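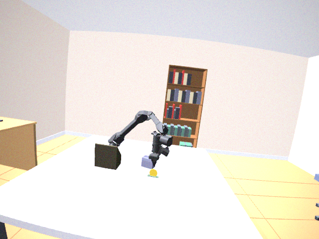
Zestport opens its gripper comparison bench to outside teams

February 2026

We've been itching to tell people about this one! For the past few months our small team at Zestport has been trying out grippers and arm controllers in simulation, side by side, and from this month anyone can send us a setup and have it run on the same bench.

We call the bench Khúc. It's a virtual room with a big white table, an arm and a handful of simple parts, and it looks a bit like somebody's study (I'm rather fond of the bookshelf). Every gripper gets the same blocks and the same jobs, so when one does better than another we can be fairly sure it's down to the gripper.

The first round, which we started in October, pitted 3 finger designs against each other under 8 controller settings. That came to 324 runs once we'd thrown out the ones where I had typed the wrong settings in. The Bidumton fingers were my favourite for small blocks, while the Skalisus pair coped better with long, thin parts, particularly when they were lying at a slant. I'd have bet on it going the other way, and I lost a round of teas over it.

We've compared camera positions too. A view across the room is lovely for checking what the elbow is up to, but for the fiddly last bit of a job I want to be looking down past the fingertips.

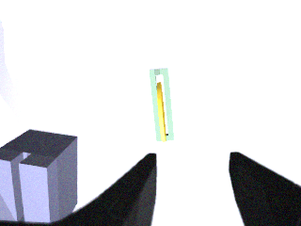
Looking past the gripper fingers to the yellow bar and pale green frame, with the slotted block at lower left.

Taking part is free for the first 16 teams. Send us your gripper model and a short note on what you'd like it to pick up, and we'll send back the full run logs, good and bad. We'd especially love to hear from people with odd-shaped fingers, as we haven't tried nearly enough of those.

To book a slot or ask a question, get in touch with the Zestport press desk through the contact form on our website.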